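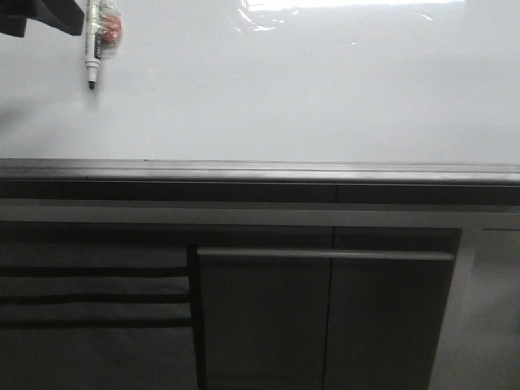
The arm at the Brarkach training centre was bought to do something dull. It writes on whiteboards, and between jobs it is used to test how a machine copes with thin, awkward tools. For most of its first year it behaved. Then, during a run in August, it pressed a marker against the board, lost track of where the tip was, and kept pushing.

The pen split along its barrel. The arm carried on along the line it had been given, dragging the broken end for almost 300 millimetres before an operator reached the stop button. There were no injuries. The board was scored and a joint in the wrist needed replacing.

What interested the engineers at Prosico, who supply the control software, was the time it took. The force limit should have halted the arm at once. The log showed fault code 2111, which means a reading outside the expected range, raised 16 times in the run. Each time the software cleared the code and carried on.

That was how it had been set up. Months earlier, the same code had been appearing whenever the arm brushed against loose packaging. Staff in Brarkach were restarting it several times a day, and someone asked for the fault to clear itself. The change was made in an afternoon. It was tested with the arm moving through open air, where it worked well, and it was never tested with the arm pressing on anything.

The team at Grekville, which runs a similar machine, had made the same change. They found it only after the report went round, and switched it off the same day.

Plastic causes more trouble than people expect. A pen in a bag is a different width from a bare one, and the film slides when it is squeezed. A gripper can close to the right distance and still have a poor hold. On a shiny board there is a second difficulty – glare. The camera system, known as Đồng, judges the gap between tip and surface partly from edges and shadows, and a bright smear of reflected light can hide both. In the failed run its estimate was out by 13 millimetres.

Prosico has since changed the rule. A force fault now stops the arm and stays on the screen until a person clears it by hand. The code for light contact has been given its own number, so that a rustling bag and a hard shove no longer look alike in the log. Speed near the board has been cut as well.

The operators at Brarkach have mixed feelings. The arm stops more often than it did, and a job that used to run through lunch now needs somebody close by. They have asked for a second stop button on the far side of the bench, and the wiring for it is due to go in with the new wrist joint.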